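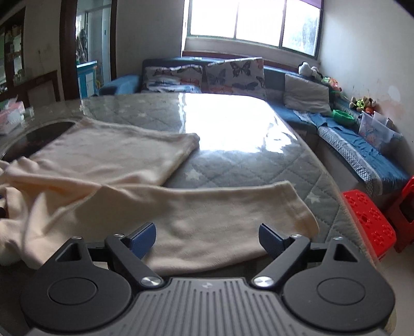 *Borkholm finger set (blue textured pads), open wide, approach to the bed for the blanket task. View from the gripper's own camera.*

# stillach-grip-compare

Data card + notes for the hand-held gripper comparison. Work in progress, last real edit December. Code is in the other repo, only the recordings and label files live here.

## What it is

Two hand-held grippers, same tasks, same rooms, same operators. Wanted to know which finger set to keep before we build more of them.

- **Reva**: the older set. Flat pads, stiff fingers.
- **Borkholm**: textured pads, longer linkage, opens wider.

966 episodes total after cleaning. Split is close to even between the two, exact numbers in `counts.csv`. Recorded in 4 homes, all lived in, nothing tidied or staged beforehand.

## Tasks

3 tasks:

1. `blanket_fold` - fleece or similar on a bed or sofa, fold in half, then half again
2. `toy_pick` - soft toys into a bowl or box
3. `stool_clear` - take whatever is on a stool, put it on the nearest table

Blanket is the hard one. Most of the differnce between the two grippers shows up there. If you only have time for one task use that.

## Layout

 episodes/
 reva/
 borkholm/
 labels/
 calib/
 counts.csv

One folder per episode. Video, gripper width, pose track, a `meta.json`. Pose is from the Sequeira tracker, version pinned in `calib/`. Don't mix with poses from the old tracker, axes are flipped and you will not get an error, just garbage.

## Labels

Start and end of grasp by hand. Success is one flag, set by whoever watched the playback. Partial folds count as fail. We argued about this, may change it.

`slip` is only filled in for `blanket_fold`. Blank means not labeled, NOT zero.

## What we saw so far

- Borkholm pads hold fleece with less squeeze. Reva tends to push the fabric away on the first close.
- On smooth stuff (plastic sheet, glass tabletop) no clear winner.
- Borkholm picks up two layers when you want one. Happens a lot on bunched blankets. Coming in flatter helps some.
- Reva is lighter, wrist gets less tired. Operators all prefered it for toys.
- Pivot screws on both sets need checking before every session. Loose pivot = width readings drift.

Not claiming statistics yet. Success rates per home are in `labels/summary.csv`, look at them before quoting anything.

## Known problems

- Window glare. Bright rooms blow out, and shiny covers throw it right back at the lens. Exposure was left on auto. Locked it later, those episodes have `exp: locked` in meta.
- 33 episodes have no width signal (cable). Kept them, flagged `width_ok: false`.
- Pose jumps in doorways. Tracker loses it going from a bright room to a dark one.
- Home 2 has only Reva for `stool_clear`. Will redo.
- Left and right finger swapped in the early Borkholm calib file. Fixed, pull again if yours is old.

## Using it

 python load.py --set borkholm --task blanket_fold

Drop `width_ok: false` unless you only want video. Split by home, never by episode, or the rooms leak into your test set.

Research use only. Faces and mail were blurred, if you find one we missed open an issue and we take the episode down.

## TODO

- softer pads on the Reva body, fair comparison
- second pass on slip labels
- write down the torque for the pivot screws somewhere that isnt a chat thread

---

This site uses cookies to remember your settings. By continuing to browse you accept our cookie policy. Accept | Manage

**Comments**

**padwear**: Do the blue pads lose texture over time? Ours went smooth and slip got way worse.

**stillach-maint**: yes. swapped once partway through, date is in calib/notes.txt. should be in the card, will add

**kto_fold**: Loader crashes on the blank slip field, it tries to cast to int. Easy patch, sent a PR.

**stillach-maint**: merged thx

**oblique77**: Any chance of a smaller download with just the blanket episodes?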